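# Loan Baskets and Block Sets: Frequently Asked Questions

The Plastow Toy and Play Library lends sorting sets to families, nurseries and childminders. Please read the answers below before contacting the desk.

**How long may a set be kept?**

Sets are lent for 3 weeks. A loan may be renewed once, provided that no other member has reserved the set.

**Are the blocks and the basket lent together?**

Yes. Each basket carries the same number as its blocks, and the two should be returned together. Members are asked not to move blocks between sets, even where the colours match.

**How should the basket be cleaned?**

Brush the weave with a dry, soft brush, paying attention to the corners and the rim. Baskets must not be soaked or placed in a dishwasher. Blocks may be wiped with a damp cloth and left to dry before they are put back.

**What happens if a block is lost?**

Please inform the desk when the set is returned. A single missing block is not charged for – replacements are held in store.

**May we use our own container at home?**

Members may do so, but the set must come back in the basket supplied. Set 199 is a woven basket with a braided rim. 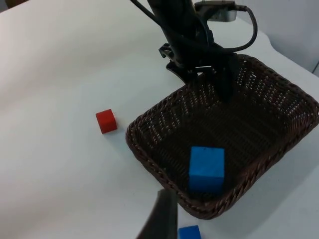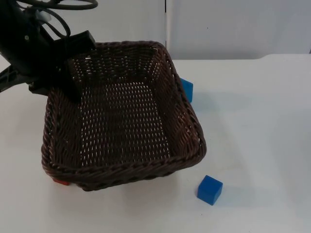 Clyde Tran has asked whether the basket may be left on a sunny windowsill between sessions, as the one he borrowed in April felt rather brittle along the rim. The library advises against this. Woven baskets should be kept away from radiators and direct sun, and any loose strands should be reported to the desk and left untrimmed.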